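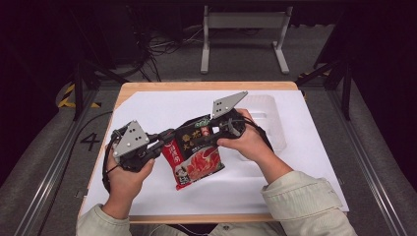

*Chilli noodles at the table by the number 4, with the white tray on the right*

**Drundordale packing room – minutes of the Wednesday catch-up**

Started at ten past nine, once the kettle had been round. I'm writing these up because it was my turn, so apologies if they ramble a bit (they will). Everyone from the packing side was there, plus two from the office.

**Last time's minutes**

Agreed, apart from the bit about the blue crates. I'd written that they were going back to Flerden and they're staying with us until the end of June. Sorry! I've changed it in the folder.

**The noodles**

We spent most of the meeting on these, so I'll put down as much as I can remember. The Tripathi order is for 300 mixed lunch boxes and every box gets one packet of the chilli noodles, the black and red ones with the big gold characters. We've got 306 packets on the shelf, which sounds comfortable until you think about what happens when one gets sat on. I asked whether we could order another carton and the office said they'd look at the price first.

There was a long chat about which way up they go. I like the bowl of noodles facing the lid so it's the first thing people see when they open the box, and most of the room was with me. One person held out for standing them on edge down the side to leave more space for the fruit bar. We tried it both ways on the spare boxes by the window and on edge they kept flopping over, so flat it is, picture up, gold writing along the top.

Please pick them up by the edges as well. We had a few last month where the block inside had been squashed to crumbs, and you can't tell from the outside until somebody at the other end has a bowl of very short noodles. I did this myself more than once, so I'm not pointing fingers.

**Tables and paper**

Everybody likes having white paper down on the tables. Things show up so much better against it, and when a sauce sachet bursts you just bin the sheet. What we don't agree on is how big the sheets should be. I'm happy with some bare wood showing round the sides – I like to see where the table stops – but a couple of people would rather have it taped right to the edges all the way round. We're leaving it up to whoever is on the table that day, so long as the paper is flat and there isn't a fold in the middle for things to catch on.

The number on the carpet by table 4 is staying, by the way. Somebody asked if it could come up when the carpet gets cleaned and there was quite a lot of noise about that, mostly from me. It's how I find my place in the morning. 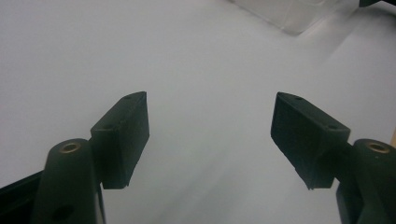 While we were on tables, I also asked for a proper clear stretch in the middle of each one, with nothing parked there between boxes. Mugs are the worst for it, then tape. If you need to put something down, use the side trolley. We said we'd all try this until the next meeting and see if it drives anyone mad.

**Trays**

The white plastic trays with the compartments are nice and light but they vanish on white paper, you put one down and then you're patting about for it. Ideas were a strip of coloured tape along one side, or different coloured paper, or just buying new trays. Coloured tape won on price. I've got half a roll of orange in my drawer that I'm happy to give up.

We also want them kept on the right-hand side of the table. Two of us are left-handed and said they didn't mind, though I did say we'd swap it round if it turns out to be a pain.

**Kovine boxes**

The first 151 flat boxes have come from Kovine and they are lovely, much stiffer than the old ones. The tabs are a bit tight. If you fold the short side before the long side they go in without a fight, which took me most of Monday's tea break to work out. The rest are promised for next week. Until then please don't use the new ones for anything except the Tripathi order (yes, I saw the one with the biscuits in it).

**Anything else**

The carpet needs a going over, there are bits of cardboard everywhere. The hoover bags are in the tall cupboard now.

Somebody would like the radio quieter before ten. Somebody else would like it louder. We left that one.

**Things to do**

- Office to get a price on one more carton of chilli noodles
- Me to put orange tape on the trays
- Everyone to pack the noodles flat, picture up
- Office to ring Kovine and ask for a delivery day
- Fresh paper to come up from the store before we start on the 300

Finished at five to ten. Next one is same time, same room, and it's not my turn to do the minutes.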